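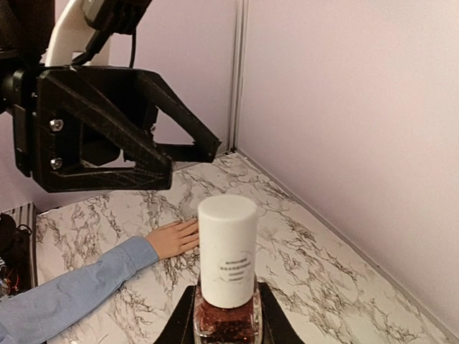 Issue 45

Stustari: sharing one slow home connection fairly
Student project report by Siham Soliman
Handed in 1/10/22

I should say at the start that I came to this project with very little knowledge of networks, and a good deal of what follows was learned by getting it wrong first. I live in a shared house in Rarthorpe where the broadband is slow even on a good evening, and whenever one of us uploaded coursework everybody else's calls fell to bits. I wanted to see whether an old office PC, sitting between the router and the rest of the house, could make things a little kinder for us all.

The PC was given to me by my uncle, who had used it for his accounts at Erraji, the shop where he works. It has one network socket on the board and I put in a second-hand card for the other. I installed Debian with no desktop at all, which frightened me rather a lot, but I grew quite fond of the plain black screen in the end. My little set of scripts, which I called Stustari, starts the traffic shaping when the machine boots and writes a line to a log each time it tests the delay.

Before I changed anything I measured the delay with a big upload running. It came out at 489 milliseconds, and you could hear it (my housemates would talk over each other and then all stop at once!). With shaping turned on and the upload limit set a bit below what the line can really do, the same test gave 45 milliseconds. I ran it again on several evenings in August and the answer hardly moved, though I would have liked to try it in term time too, when the house is full.

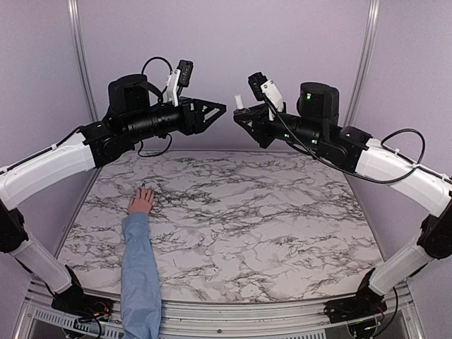 Two arms over the marble-patterned tabletop.

The part that took the longest was the web page for seeing who was using the line. I tried Skeva first, a small monitoring program a friend on my course had written, and it was lovely to look at but used nearly 232 MB of memory and the poor PC began to swap. I went back to a text page made afresh every few minutes, and my housemates have been very patient with how it looks.

Still to do: the log is never tidied up, so it will fill the disk one day. The limit is also typed in by hand, and if the provider changes our speed I shall have to measure it and set it again. I would like to add a second profile for night-time backups. My scripts and test notes are in the folder handed in with this report, and the wiring sketch is on page 4 of the notes.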